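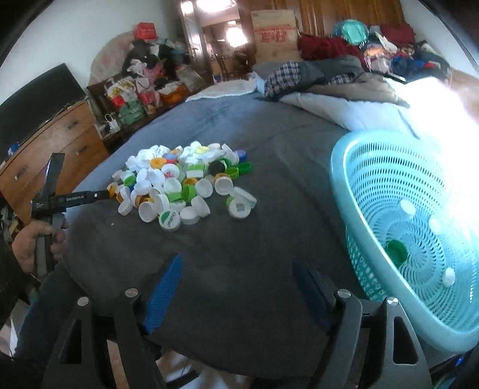
Re: [adach-recycling] Cap sorting before the January drop-off

> Can the caps go in mixed, or do they still have to be separated by colour?
> We have 519 bagged up and the old sheet says white only.

Mixed colours are fine. The white-only rule was for the Gelholm depot, which paid more for undyed stock. Prekmont granulates everything together and the output is dark grey regardless.

Resin matters more than colour. Most drink and milk caps are HDPE (2) or PP (5), and both are accepted. Metal lids, pump tops and anything with a silicone valve are refused. Foam or foil liners should be pried out first. Paper stickers can stay on — the wash line removes them — but vinyl labels should be peeled.

Rinse in warm water and dry overnight. The last load was docked 8 kg for moisture.

Bags are limited to 18 kg each. Write the group code, 834, on the outside in marker. Tape tags fall off in the trailer.

I still need a reply on whether the Hosoda scale reads in 10 g or 50 g steps.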